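Modton Slow Cooker -- Owner's Guide
Section 4: First Use and Basic Bean Soup 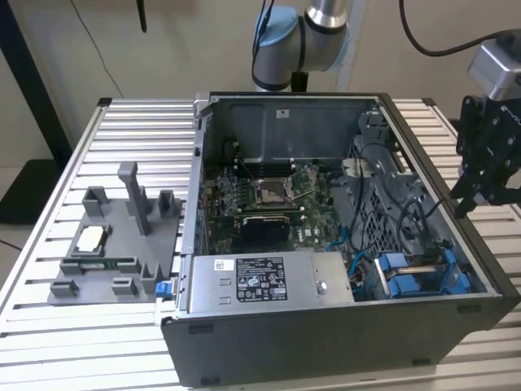

Choose a level spot for the cooker before you plug it in, with the back at least 6 inches from the wall. The base gets hot on the High setting. Keep the cooker off any table where you do other work, such as one with a computer lying open and its cables showing, as steam and splashes can damage electronics. A kitchen counter near an outlet is best.

1. Wash the stoneware pot and glass lid in warm, soapy water. Dry both.
2. Wipe the base with a damp cloth. Do not put it in water.
3. Set the pot in the base. Add 2 cups of water, cover, and run on Low for 32 minutes. A slight smell is normal.
4. Turn off, let cool, and pour out the water.

To make the soup:

5. Add two 15-ounce cans of white beans, drained, one chopped onion, two sliced carrots and 4 cups of vegetable broth.
6. Cover and cook on High for 3 hours, or on Low for 6.
7. Stir in salt and a handful of chopped kale. Cook 15 minutes more.

Note: Dried kidney beans must be boiled on the stove for 10 minutes before they go in the pot -- Low heat alone does not make them safe.

CAUTION: Lift the lid away from you. Do not set a hot pot on a cold or wet surface.

Modton Kitchen Products | Contact customer care | All rights reserved | Back to top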